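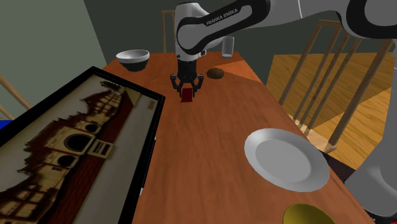
Week 3 handout: The run that failed in silence

Welcome back, everyone, and thank you for the patience you showed on Tuesday when the projector gave up on us. I promised to write up the case we only got halfway through, so please read this before the lab, ideally with a cup of something warm beside you.

The case comes from the Temora exercise, our simulated dining table. The task sounds like nothing much: pick up the small red block, carry it across the table and put it down in the bowl. Last term one group ran it 200 times overnight and came in to a log that said every single run had succeeded. They were delighted, and I can't blame them. Then one of them sat down with the replays and found 39 runs in which the block never reached the bowl.

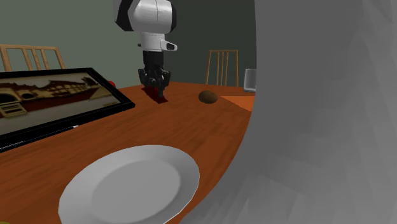 Dean Penrose

So what went wrong? The group's success check looked at only two things, whether the fingers had closed and whether the arm had reached its final pose over the bowl. In the bad runs the fingers closed a little too high, pinched the top edge of the block and lost it on the way up. The arm carried on to the bowl with nothing in its grip, opened politely, and the log wrote "done." Every command had been carried out, and the program had no way of knowing that the block was still on the table.

The cause of the high grasp was a table height that had been typed in by hand and never changed when the table model was swapped in July. It was a tiny error, and on most runs the grip held anyway – I think that is why it went unnoticed for so long.

Please keep the safety side in mind as well. On a real arm, a dropped part can land under the next move, and an arm that believes its hand is empty (or full!) when the opposite is true will plan its path wrongly.

For the lab, work in pairs and do the following:

Read the finger gap after closing and compare it with the width of the block.
Check the block's height again after the lift, before any sideways motion.
Make the run stop and report if either check fails. Do not let it retry by itself yet.
Run your version 100 times and watch at least a few of the replays with your own eyes, including ones marked as good.

Bronisława Krawczyk has kindly offered to look over drafts, so do take her up on it. Bring your logs even if they are ugly – we'll begin next week with those.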